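What Two Arms Really Cost

Clundside, June 21, 2025

I went to see Grulex about a robot budget, and I'd promised myself I wouldn't fall for the hardware. So much for that! The company wants two arms tidying small stuff on a tabletop, and the arms were the easy part of the quote (a Fletetti pair, picked last December after one very long meeting).
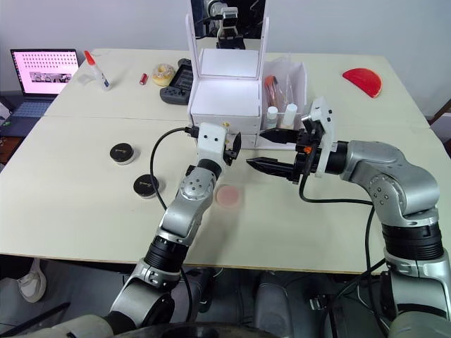
Two arms, one big white table and the usual clutter.

What ate the spreadsheet was everything else. Cables. Spare fingers. A table wide enough for both arms to reach across. The first plan set aside $222 for props, meaning jars, bottles, bins and little drawers, and that went fast. The second plan says $804, and I'd still pad it.
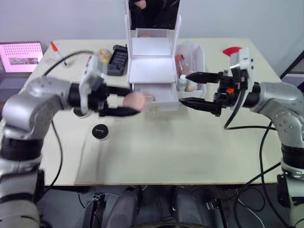
The left gripper closed on a small pink object, with the right one open.

My own advice, for what it's worth: price the fingers before you price anything fancy. Grulex put 16 spare pairs on its list, and I thought that was nuts until I saw how many shapes one pair has to deal with – flat lids, skinny bottles, round things that want to roll. Tlapale quoted 31 days for delivery, so order early and keep a few in a drawer.
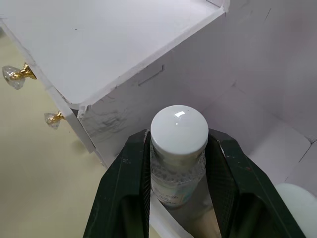 Leave room for the boring stuff

Training hours, floor space and a second laptop all belong in year one. I'd write them in before signing for the arms, while there's still money to move around.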